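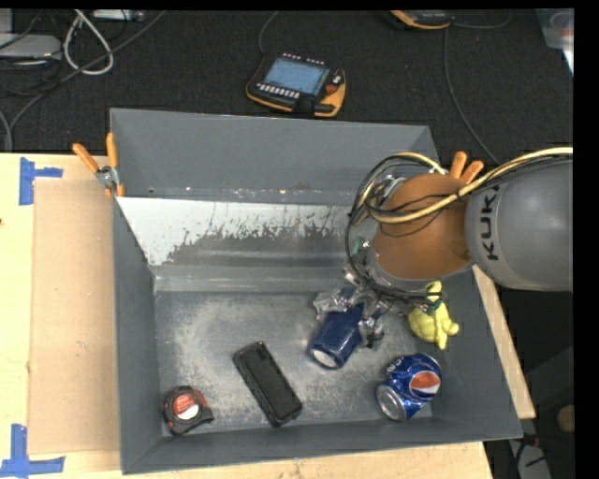

Scratched up gray metal bin, fix it or leave it?

hidwood_jen
OK so I have one of those big open metal bins that lives on my workbench, and everything ends up in it. Cups, squished soda cans, a soft toy or two, whatever I picked up on the way through. I love it because I can just toss things in and deal with them later. But the inside is getting rough. The sloped panel is so worn that the pale finish is gone in the middle and the darker gray shows through, and the floor is all cloudy and scratched. Do I repaint it? Line it? Or just stop looking at it?

cadi.owen
Leave it! It's a bin! Mine looks way worse than that and it has never once failed to hold stuff. You paint it, you'll be painting it again by December.

mudroom_pete
Disagree with Cadi. If the edges of the worn part are flaking at all you're going to get little specks on everything you drop in there, toys included. Scuff it with a sanding pad, wipe it out, let it dry, then 2 thin coats of whatever metal paint you've got in the garage. I did ours on 18th April and it still looks good.

hidwood_jen
There are some speckles along the edge, yeah. I rubbed it with my thumb and got a bit of gray on it, but that could have been plain old dirt, I don't exactly wash the thing.

Itsuki Ueda
Paint will not last where hard things slide down. You would be better off with a liner. I cut a piece of thick felt for the floor and another for the slope and just dropped them in, no glue. It is also much quieter. My wife used to be able to hear every can from upstairs.

cadi.owen
Felt plus soda cans though?? There's always that last sip left in the bottom. Sticky felt. No thank you.

Itsuki Ueda
I rinse my cans.

cadi.owen
Well aren't you fancy :)

mudroom_pete
Rubber mat then, the ribbed kind people put in tool drawers. You can hose it off. I got a roll of the Kuroda one and had enough left over for the drawers. It smelled pretty strong for the first week, fair warning.

uso_garage
Can I be the annoying one and ask why the cans are in with the cups and the toys in the first place? Seems like the bin isn't the problem. Get a separate bag for recycling and half your scratches go away.

hidwood_jen
You sound like my sister lol. I've tried the separate bag thing. It lasted 5 days. People in this house will walk right past a bag to throw a can in the big bin, me included. Sorting later is just how we do it.

uso_garage
Fair enough. I'd still keep the soft stuff out of there. A plush toy soaks up anything.

mudroom_pete
Yep, with you on that one. We hung a little net on the wall for toys and it mostly works. Mostly.

cadi.owen
Still voting leave it. Wipe it with a damp rag and some dish soap, see what comes off, and then decide. I bet part of that cloudy look on the floor is grime.

Itsuki Ueda
I think cloudy marks on bare metal are usually from rubbing and won't wash out. But yes, wash it first, it costs nothing.

hidwood_jen
OK plan is: empty it, wash it, rubber mat on the floor and leave the slope alone for now. If the slope keeps shedding I'll try Pete's paint. Does the ribbed mat curl up at the corners or does it stay flat?

mudroom_pete
Curls at first. Put something heavy on it overnight.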